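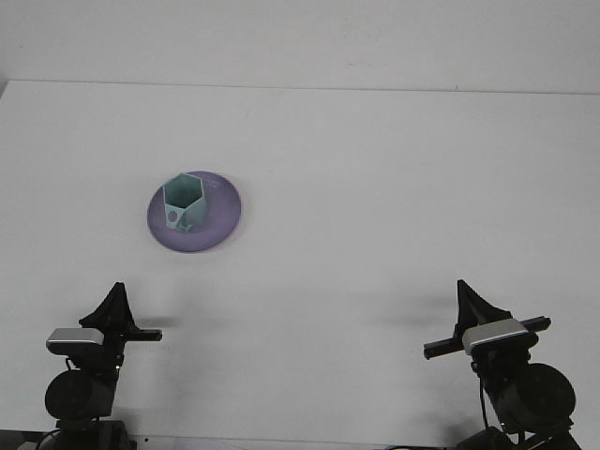 Topic: Table clearing as a benchmark, are we there yet?

skimmer_lid
Posted 6 March 2020

Clearing a table is the chore I would pick if I had to choose one test for whether household machines are ready. It needs perception, grasping, some planning and a tolerance for mess, and it has an obvious pass condition. My problem is with how the test gets set up. A round purple plate with one pale green six-sided cup standing on it, on bare white, with an arm on either side, is a fair place to start. The colors separate well from the background, and the cup has flat sides for a finger to bear on. It is also a long way from a table after dinner. So I would like to ask people here who run two-arm setups: what is your success rate on a cup-and-plate clear, what counts as success, and how many tries is the number based on? I am not interested in best runs.

For reference, mine is 95 out of 131 with scripted grasps and fixed start positions. Success means the cup goes in the rack, the plate goes in the rack, and neither is dropped. Most of the failures were on the plate.

torque_ledger

Ours is worse than yours and I suspect the task is harder. We randomize the plate position within reach of either arm. Cup first, then plate. The cup is close to solved for us. The plate is where the time goes.

A shallow plate flat on a flat table gives you almost no edge to get under. People slide it to the table edge and pinch it there, or press down on one side of the rim. With tapered fingers you can sometimes wedge the tip under the rim, but it depends on the rim height and on how accurate your table calibration is. A couple of millimeters low and the arm is pushing into the table. A couple high and you ride over the plate.

What is your z error across the workspace?

skimmer_lid

Under 2 mm near the center, worse at the corners. I did not map it properly. I assumed the table was flat, and it has a slight sag.

hexnut_annie

I don't accept the premise. "Ready" for a chore means it does the chore, start to finish, without me in the room. Picking one cup off one plate is a piece of a chore. Dishwashers are ready. Clothes washers are ready. They got that way by changing the job to suit the machine, and nobody asked them to have hands.

If you want a cleared table by machine, put the dishes on a tray that docks with a cart. Clerkico sold something like that to cafeterias for a while. It had no vision at all.

torque_ledger

The Clerkico cart needed a person to put every dish in the right slot. That person was doing the clearing.

hexnut_annie

A person putting a dish in a slot takes two seconds. How long does your arm take?

torque_ledger

Longer than two seconds.

Athina Raptis

I work on the shop-floor side (small molded parts, short runs), so take this as a view from next door.

We put a two-arm cell on unloading and sorting in February. The job is very close to yours: lift a small hollow part off a flat carrier, put the part in one place and the carrier in another. 959 cycles logged so far. I will not quote a rate, as we changed the fingers partway through and the two halves are not comparable.

Things that mattered to us, in order of hours lost:

Carrier pickup. Same as your plate. We gave up on pinching and fitted a suction cup to one arm.

Thin walls. A thin-walled hollow part flexes under side load. If you close on two opposite flats, it behaves. If you close on corners, it rotates until it finds the flats, and where it ends up is not where your model thinks it is.

Holes and cutouts. The cup in the opening post has a small round hole in one face and a notch at the foot. On our parts, features like that confused the pose estimate when the color of the carrier showed through. Check whether your segmentation treats the hole as background.

Cables. Give them more slack than you think and then tie them down.

skimmer_lid

The hole is a good point. I segment by color and I do get a purple blob inside the green one. I have been filling it in with a morphological close. I had not considered what it does to the yaw estimate. With six faces the yaw only matters modulo 60 degrees for grasping, so I may have been getting away with it.

Athina Raptis

Modulo 60 is fine until you need the notch to face a particular way. For a dish rack you don't.

gantry_paul

Has anyone tried lifting both together? Grip the plate with two arms, cup still on it, and carry the lot like a waiter. It skips a step.

torque_ledger

Tried it. Two position-controlled arms on one rigid plate fight each other. Without force sensing at the wrist you get either slip or a tilt, and with a tilt the cup walks. We had 5 good carries and stopped there. With decent compliance in the fingers it might be workable. The fin-shaped soft ones help a little.

gantry_paul

Did the cup walk toward the low side every time or did it just tip?

torque_ledger

Walked. It is fairly squat, so tipping was rare. A wine glass would be another matter.

hexnut_annie

So the summary is that a cup and a plate on an empty white table take two arms and get done a bit over 70 percent of the time.

skimmer_lid

With scripted grasps, yes. 95 of 131 is 72.5 percent. I posted it so that others would post theirs.

hexnut_annie

Fair. I would still not buy it.

Athina Raptis

On a shop floor I would not run it unattended at that rate either. We want the cell to stop and call someone when it is unsure, and that is a separate measurement. Of your 36 failures, how many did the system know about?

skimmer_lid

I did not log that. The gripper reports its width, so an empty grasp would be detectable. A plate dropped halfway to the rack would probably show up too. A plate in the rack at the wrong angle would not.

I will rerun with detection logged and the plate position randomized, and post the table here, including the bad corners.

torque_ledger

Use the same plate if you can. Rim height changes everything and I would like to compare. I can send you our rim measurement if you send yours.

skimmer_lid

Will do. Calipers are at the other bench, so tomorrow.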